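4. Trying out the two camera setups

We'd gone into this part of the study thinking the cameras would be the easy bit. The hands had taken up most of our time (Section 3), the controllers had been swapped and swapped back, and both of us rather assumed that a camera was a camera and we could bolt one on and get going. I was wrong about that, and Iolo Pritchard was even more wrong, as he'd be the first to admit. So this section is longer than we planned, and it's mostly about what the robot can and can't see of its own hands while it's working around ordinary office furniture.

We compared two setups. The first, which I'll call Nodano after the software that runs it, uses small cameras mounted down by the wrists. The second, Sayce, uses a single camera up at the head. Both feed the same controller, and the same person drives the arms in either case. We ran 16 trials in all, 8 with each setup, over a fortnight in November, in our usual office at Urnorberg. The furniture is whatever happened to be there, which we think is a fair test (more on this in Section 6).

4.1 What the wrist sees

I was really keen on the wrist cameras before we started. You get close to the work, you get the fingers from the side, and you're not squinting down the length of an arm to guess whether a fingertip is touching something! The trouble is that you also get a great deal of arm. The bellows sleeve is the main culprit. It does a good job of keeping dust and stray cable out of the joint, and I wouldn't want to run without it, but it's fat and black and it sits right where you'd like to be looking.
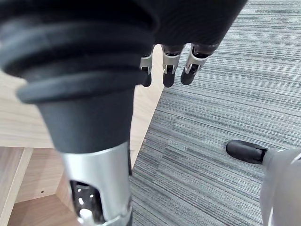

Figure 1. Wrist camera, hand relaxed over the carpet. The ribbed sleeve and forearm take up much of the left side.

Figure 1 is a fairly typical view with the hand doing nothing in particular. Three of the fingers are easy to make out, with the silver brackets at the knuckles, and for checking finger posture I'd take a view like that over anything the head camera gives me. The pale digit at the lower right is a long way from the others on screen, though, and Mererid Gronow (who did most of the driving) found this very hard to get used to. She said it was like trying to pick up a pen while looking at your hand from inside your sleeve – fair enough, I tried it myself and was far worse than she was.

There's a second point about the floor. Our carpet has a streaky grey pattern, and the tracking in Nodano latches on to it happily when it has nothing better to do. On the pale wood of the cabinet it has the opposite problem and finds hardly anything to hold on to. When the hand hangs over the join between the two, the estimate tends to wander. We turned the tracking weight down and lived with it.

4.2 What the head sees

The head camera is a different animal. You lose the detail at the fingertips but you know where you are, and I'd underrated how much that matters to the person driving. With the wrist view alone Mererid kept asking where the feet were. With the head view she could simply look.

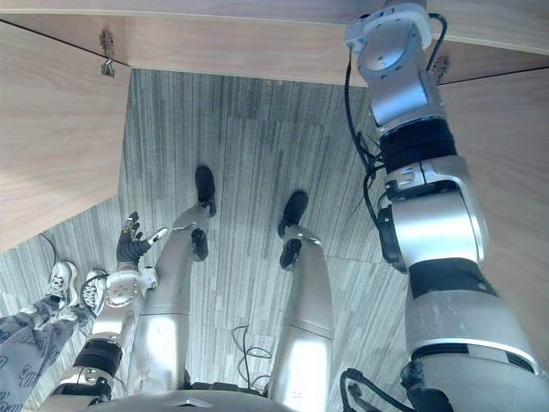
Figure 2. Head camera, looking down. Both feet and both arms are in view, but the hand on the right-hand arm is out of shot.

It does have a blind patch of its own, which you can see in Figure 2. When an arm comes up close to the camera it looks enormous, and the hand at the end of it can leave the picture altogether. The arm on the left is lower down, so you get the whole open hand, thumb and all. The one on the right gives you a lovely view of shiny casing and cabling and no fingers whatsoever. We'd made a note early on to watch for this in the reaching trials, and it came up again and again.

The shine is worth a mention too. The casing picks up bright patches from the lights, and Sayce's automatic exposure does its best to cope by darkening everything else. The black fingers suffer most. We fixed the exposure by hand in the end, which I'd recommend to anyone with a silver robot. I did wonder about matt tape on the links, but Iolo wasn't having it – he'd only just finished re-routing the cables and didn't want anybody near them.

4.3 Flat things and fast moves

Flat objects were where I expected the wrist camera to win outright. With something thin and broad, the question is nearly always how close the fingertip is to the surface, and from the head you're guessing. From the wrist you can use the shadow. As the fingertip comes down its shadow comes in to meet it, and a driver picks that up without being told.
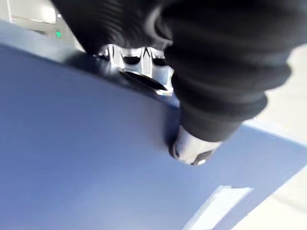

Speed spoils all this. The wrist camera goes wherever the arm goes, so any quick move smears the view, and labels and edges are the first things to suffer. Mererid got into the habit of moving, stopping, having a look and moving again, which made her slower but a good deal surer of herself. A shorter exposure helped a bit, at the cost of a grainier picture under our ceiling lights. The Osturberg mount we'd started with was too springy as well, so we stiffened it after the first 2 trials and left it alone from then on. I'd treat those first two with some caution.

4.4 Doors

The cabinet door was the job we cared about most, as it needs the big view and the small view at once. You have to know how far the door swings towards the robot's own body, and you have to place the fingers near a thin edge.
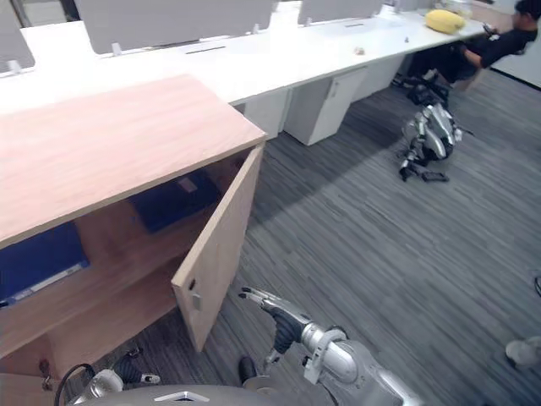 Photo: head camera, Sayce setup. Urnorberg trials, I. Pritchard.

For this one the head camera was the clear favourite with all of us. The open door, the hand reaching for it and the shelves behind can all be taken in together, and the driver can plan a path without having to hold the layout in her head. What you can't judge well is the last little gap between the fingers and the wood. Mererid's way round it was to come in low, under the part she wanted, and bring the hand up gently. I'd have gone straight in and probably chipped something.

If I had to pick one camera for door work I'd pick the head, and for flat objects the wrist, driven slowly. We'd like to run both together, with the driver switching between them by foot pedal, but the present controller drops frames when it's fed two streams and we haven't got to the bottom of why. Iolo suspects the cable. I suspect the buffer. Section 5 goes into the timing logs for anyone who wants to take sides.

Recent items
Stiffening a springy wrist mount
Bellows sleeves: sizes, fitting and wear
Fixed exposure settings for silver casings
Notes on the Nodano tracking weight
Foot pedals for remote driving, first impressions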